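Accueil > Cinéma > Opinions > Le film de remplaçant

On m'a encore conseillé un film « bouleversant » sur l'école. Il s'appelle Mersha, il est signé Obsa Seyoum, et j'ai fini par y aller un lundi soir, dans une salle à moitié pleine où l'on reniflait dès la première demi-heure. Je n'ai pas reniflé. Je voudrais expliquer pourquoi, au risque de passer pour un sans-cœur.

L'histoire tient sur un ticket de caisse. Une cantinière, jouée par Zewditu Berhe, apprend que l'école de la vallée va fermer en décembre. Il faut 400 signatures pour obtenir un sursis. Elle part à pied, frappe aux portes, se fait claquer la plupart au nez, recommence. On devine la fin avant qu'elle ait lacé ses chaussures. 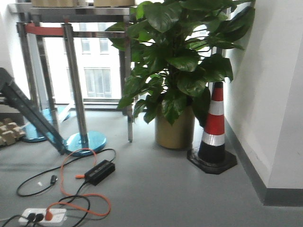

Pieds en inox, poteaux chromés et fenêtre sur la façade voisine.

Je n'ai rien contre les fins qu'on devine. Ce qui me gêne, c'est la manière dont le film achète notre indulgence. Les interprètes sont presque tous des amateurs, le générique nous le rappelle, le dossier de presse aussi, et la moitié des critiques que j'ai lues s'en tiennent à cela. Un enfant bafouille, on crie au naturel. Le même bafouillage chez un comédien payé passerait pour une mauvaise prise. Je veux bien que la maladresse émeuve, mais alors qu'on me dise à quel moment elle est dirigée et à quel moment on l'a simplement laissée là.

Il y a pourtant une belle scène. La cantinière compte les feuilles, le soir, et découvre que 158 signatures sont de la même main. Elle se tait. Berhe ne fait presque rien, elle remet les feuilles en tas, elle éteint. Pendant ces deux minutes on entrevoit un autre film, plus trouble, où la bonne cause s'arrange avec la vérité. Puis la musique revient et l'affaire est oubliée. Le maire, brave homme caché sous un bourru, signe en pleurant.

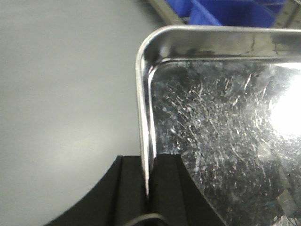

La pauvreté bien éclairée

Reste la question du regard. La vallée est superbe, filmée à l'aube ou au couchant, jamais à deux heures de l'après-midi. Les murs s'écaillent avec goût. J'avais déjà eu ce malaise devant Clukura, que tout le monde a adoré et que j'ai trouvé soigné comme une vitrine. À qui s'adressent ces images ? Sûrement pas aux parents d'élèves dont on nous raconte le combat, et qui auraient peut-être préféré qu'on parle du car scolaire, évoqué une fois, en passant.

Le carton final annonce que le distributeur, Penetti, aidera 20 écoles. Tant mieux pour elles, si c'est vrai. Mais ce carton tombe juste avant les applaudissements, et il devient délicat de trouver le film moyen quand on vient de vous présenter la facture morale.

On me répondra que ces films font du bien. Peut-être. Huterdale, que personne n'est allé voir l'an dernier, montrait une institutrice épuisée qui finissait par demander sa mutation, et le dernier plan la laissait dans un couloir, à chercher ses clés. J'y pense encore. De Mersha, quelques jours après, il me reste surtout un tas de feuilles et une lampe qu'on éteint.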